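Moving the sourdough starter across the country (and what I'd do over)

When we packed up the house in May I had a whole list of things I was worried about, and the starter was somewhere near the top, above the good mirror and just under the piano stool. I've had this starter for almost 4 years now. It came to me as a spoonful in a jelly jar from the bakery in Fovedham where I used to buy my Saturday-morning rolls (the bakery is a nail salon now, which still makes me a little sad when I think about it), and it has lived on the same shelf next to the same window ever since.

So of course I read everything I could find about moving a starter, and everybody had a different idea. Freeze it. Dry it. Mail it to yourself. Put it in a cooler and pray. I ended up doing two of those, drying some and carrying the rest, and I'm so glad I did, so let me tell you how it went.

The drying part was easy and I wish I had done it years ago just for peace of mind. I fed the starter in the evening, waited until it was good and bubbly, and then spread it as thin as I could over a sheet of parchment. Thinner than you think! My first try was thick in the middle and stayed gummy there for ages, long after the rest was crisp. The second sheet I smeared out with the back of a spoon until I could nearly see through it, and by the next night it was snapping into flakes like old paint. I put the flakes in an envelope, wrote DO NOT THROW OUT on both sides, and tucked it into my purse with the car registration.

The wet part rode with us. I used a big Stevik jar, the kind with the clamp lid, and took the rubber ring off so it could breathe a little. I made the starter much stiffer than usual, more like a ball of dough than a batter, and that slowed it down nicely. The drive was 700 miles and we split it over two days, with a stop overnight in a motel where the room fridge froze everything on the top shelf and nothing on the bottom one. The jar went on the bottom, with a towel around it, and I got up at 2 in the morning to check on it like it was a newborn.

And then we got here and I opened the jar and it smelled like nail polish remover. I was just heartbroken, standing in a kitchen with no curtains and no chairs. But I had one bag of flour, the Nedeljković rye that I buy whenever I see it, and I threw away all but a spoonful and fed it that, and went off to look for the box with the sheets in it. By the following evening there were a few bubbles along the glass. By the third day it had doubled, and I may have made a noise.

The water here is harder than what we had before, and the kitchen faces the wrong way and doesn't get warm until the afternoon, so my timing is all off. A loaf that used to be ready to shape by lunch now wants until supper. I've been putting the bowl in the oven with only the light on, and that helps a lot. My first real loaf in the new house went into the old Dretitz pot and came out a bit flat and very dark on the bottom, and we ate it standing up with too much butter.

I never did need the flakes. They're in the cabinet over the stove now, still in their envelope, behind the vanilla. I'm planning to wake some of them up this winter just to see whether they taste any different from the jar, and I'll write it up when I do.
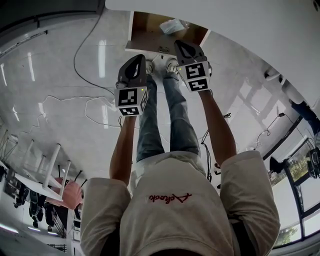 How stiff should a starter be before a long drive?
Stiff enough to roll into a ball without it sticking much to your hands. I keep adding flour a spoonful at a time until it gets there, and then I leave plenty of room in the jar for it to grow.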